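Reading time: 2 min

The Office of Unclaimed Goods at Postel closed its books every Wednesday at noon. By that hour each article received from the ferry was to be entered in the register, given a shelf number, and held for 30 days. Articles not claimed in that period were sent to Zorkia for sale.

The registrar had kept these rules for 23 years. She had returned umbrellas, a cello and one set of teeth. In September a parcel came in from the Proltelden crossing with no label and no sender. It held a length of green cloth and a note of four words: Please keep until asked.

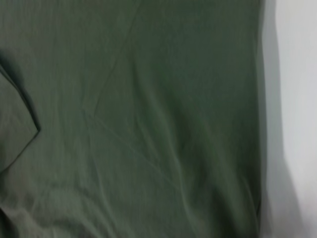

The deputy registrar objected in writing that a note was no claim, that the rules made no allowance for manners, and that if the office began to keep things because it had been asked nicely, it would need a larger building.

The registrar read the objection twice and placed it in the proper file. She then entered the cloth under number 570 and left the column for the date of disposal blank. It was the first blank she had permitted in that column, and she looked at it for some time before she closed the book.

The thirtieth day passed. The van for Zorkia was loaded and signed for, and number 570 was not on the list. An inspector came from the district office at Oyewole, drank his tea, and turned the pages of the register slowly. 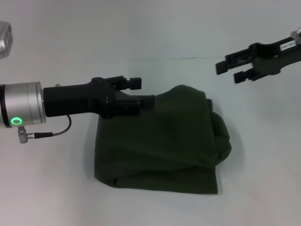
He stopped at the blank and asked whether it was an error. The registrar replied that it was an entry – the article had been deposited with instructions, and the instructions had not yet been carried out. The inspector considered this. He wrote a line in his own book, which she was not entitled to read, and asked for the time of the evening ferry.

In the spring a second note arrived, in the same hand. It asked whether the shelf was dry. The registrar went to the back room, put her palm flat against the wall behind number 570, and returned to her desk to compose a reply.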